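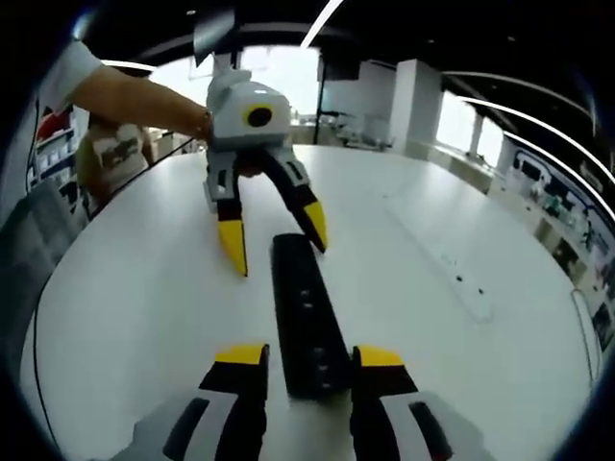

图1 桌面上的黑色长条与两只手持夹爪

阅读时间:2分钟

3.2 车队散伙之后,数据怎么算

说句大白话,我写这一节之前一直以为,耐力赛车队拆伙就是分车、分人、分备件。后来跟Kekeli Opoku聊了一个周日下午(咖啡续了好几杯!),才发现吵得最凶的是圈速记录。Urside和Clanow合办车队跑了6个赛季,留下3,176圈有效数据,两边都说是自己的。

我把这些圈按赛道分开看,Kälin那条赛道最有意思:拆伙前,两位车手的长距离节奏几乎贴在一起;拆伙后各开各的,轮胎衰减曲线马上就岔开了。我猜是调校师跟着Clanow走了,不过手头材料只够我猜到这儿。 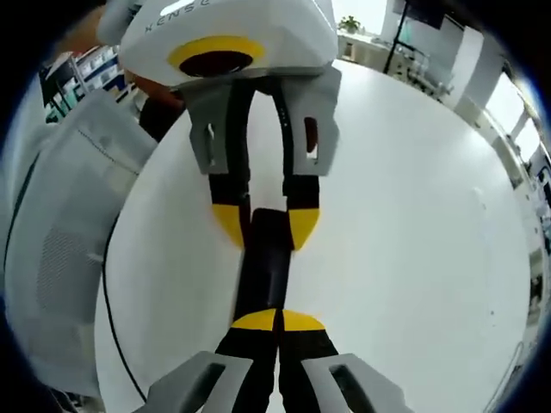

3.3 换人不换车

Saser站的情况正好反过来,底盘没动,工程师换了一半。我本来押的是进站会变慢,结果慢的是出站后的头两圈,进站时间倒没怎么变。Opoku觉得是无线电沟通的毛病,新工程师报胎温的习惯跟车手对不上,

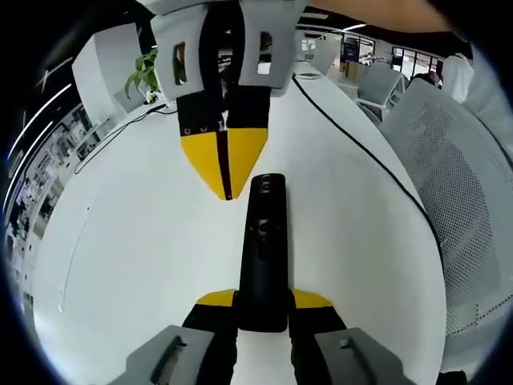 这个解释我愿意信一大半,剩下那一小半我归给天气,毕竟Saser的12月冷得要命,冷胎出站谁都得小心。下一节我会把低温场次单独拿出来再跑一遍模型,看看差距还剩多少。

本站使用Cookie改善浏览体验,继续阅读即表示同意。

读者评论

弯心老王:头两圈慢这一点太真实了,我们业余队换工程师也这样。

mika_l:能不能公开Kälin那部分的分段时间?想自己画一下曲线。

慢车道:3.3节要是加上安全车出动的场次就更好了。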